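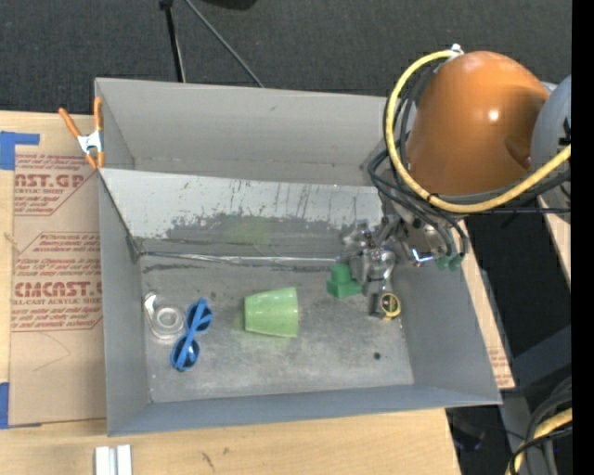

"Ask me again when it's been done by someone who doesn't work here"

Khang Lưu has heard the pitch for robots you can teach by hand enough times to recite it. You grab the arm, or you pick up a controller, you do the job a few times, and the machine takes it from there. No code, no engineer. He used to give that pitch himself, at Plarkell, where he spent 2 years going to trade shows. Now he runs the demonstration bench at Godport and is a lot less fun about it.

"The showing part works," he says. "I'll give them that. I can sit a person down on a Wednesday morning and by lunch they're moving a cup. What I don't believe is everything that gets said after that sentence."

The bench is a gray bin on a wooden table, with an orange-topped arm reaching in from one side and a mirror-like panel at the back. The objects are the kind you'd find in a kitchen drawer or a glove compartment: a tape dispenser, blue plastic sunglasses, a green cup. An operator drives the gripper from a few feet away, and every attempt is saved as one demonstration. The project, which goes by Movuson, had 3653 of them on disk when I visited in May.

I asked whether that was a lot.

"Compared to what? It sounds like a lot in a slide. Then you find out how many of them are the same person picking up the same cup from the same side." He has tried to get this broken out in the project's reports and says he is still waiting.

The cup comes up often. It was lying on its side, the open end toward the sunglasses. Lưu considers that position a decent test and the upright one close to worthless. A person sees a tipped cup and goes for the rim or the body without thinking it over. An operator working through a controller has to make that choice on purpose, and different operators choose differently.

"So now you've got two good answers in the data and the model splits the difference. It goes in between. In between is air."

Tươi Từ does most of the driving. She came to the job from a sewing floor and is, by Lưu's account, the best operator in the building. She is more patient with the whole business than he is, though I wouldn't call her a believer.

"My hands know more than the controller lets me say," she told me. "When I pick up sunglasses I feel them start to slide. With this I only see it, and I see it late. So I go slow, and the robot learns slow from me. People watch the video and ask why it's so careful. That's me being careful."

The sunglasses are her least favorite. Lying flat, they give the fingers very little to get hold of, and she'd rather do a whole session of blocks. I asked if they ever tried guiding the arm directly instead, by hand, the way it's shown in the brochures.

They did, she said, for 3 weeks. Her shoulder hurt, and her own arm kept blocking her view of the bin. Lưu's complaint was different. A person leaning over the work shows up in the recordings, and the robot on its own will never see that person again.

Lưu let me try the controller. I was aiming for the green block, the one with a step cut out of it, and I will report only that Từ asked for the controller back. She had it in the gripper before I'd finished writing down what I did wrong.

What would change his mind? He wants a stranger at the bench, someone from a company like Lương who has a real job to get done and no reason to be polite. Give that person 20 demonstrations and no help. Then move the bin a little, swap the cup for another cup, and leave the room.

"If it still works, I'll go back to the trade shows and say so into a microphone. I mean that. I'd like to be wrong, it's a better job when you're wrong. But every time I've seen it work there was one of us standing next to it, putting things back where it likes them."

Từ, who had been half listening, said that she puts things back where she likes them.

"Same problem," said Lưu.

The two of them had another session to run that afternoon. I asked what was on the schedule and she said the sunglasses.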